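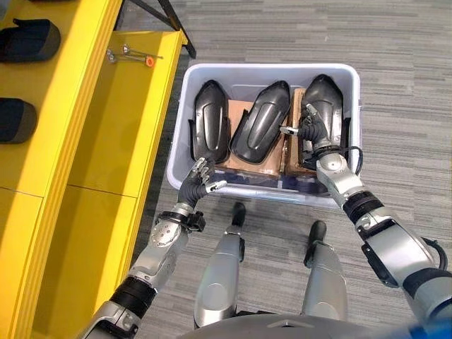
Oct 29, 2019

Quick one tonight, have to be up early. Home from the second evening of the merger talks and my head is full so I'm typing before I lose it.

For anyone who hasn't followed: our church (Halmont, the little one on the hill) and Dremano across the river have been talking about becoming one congregation. Again. They tried when my mother was in the choir and it fell apart over hymnals. Hymnals! This time it's more serious. We've been sharing a pastor for 2 years already and he is worn out from driving back and forth on Sunday mornings, you can hear it in the second sermon. I've gone to both. The second one is shorter.

Wycliffe Muriithi came up from the regional office to walk us through it. Good speaker. Quiet. He grew up Presbyterian outside Nairobi and told us his home church split and joined back up twice before he was grown, and his grandmother just kept sitting in the same pew the whole time. People laughed at that, which we needed by then.

Things I wrote on the back of my bulletin:

– both sessions have to vote, then both congregations, then it goes up to the presbytery
– the buildings are a separate question (nobody believed this)
– membership rolls get combined. Ours says 222. I don't know who those people are. We get maybe a third of that at Easter
– name to be decided later. Much later please

The name thing took up most of the second hour even though it wasn't on the agenda. Somebody from Dremano wants to keep Dremano because it's on the cemetery gate. Somebody from ours said well we have a sign too. I love these people but good grief.

The part that got me was communion. They do it every week, we do it the first Sunday of the month. I always thought once a month kept it special, that's how I was taught. Then a woman from their side, never caught her name, said she'd gone through chemo on those Sundays and it was the only thing she could keep straight in her mind, that there would be bread on Sunday. I didn't have anything to say after that. Still don't. I've been turning it over the whole drive home and I missed my exit.

Calvin wanted it weekly, according to Wycliffe, and the city council in Geneva wouldn't go along. So I guess the meeting problem is an old one.

I don't know how I'll vote. Last week I was a firm no. My parents were married in our sanctuary and I know which floorboard creaks by the font. But there were 20 of us at worship on the 13th, counting the baby, and the boiler is older than I am. Theirs has a nursery with actual children in it.

Dad says wait and see. Dad has said wait and see about everything since I was six.

Next session is in November, at their place, potluck first. I signed up for rolls. If you're a member at either church and you've been staying home becuase you figure it's all decided – it isn't, come. Bring a dish or dont.

Will try to write up the property stuff this weekend, I have the handout somewhere in the car.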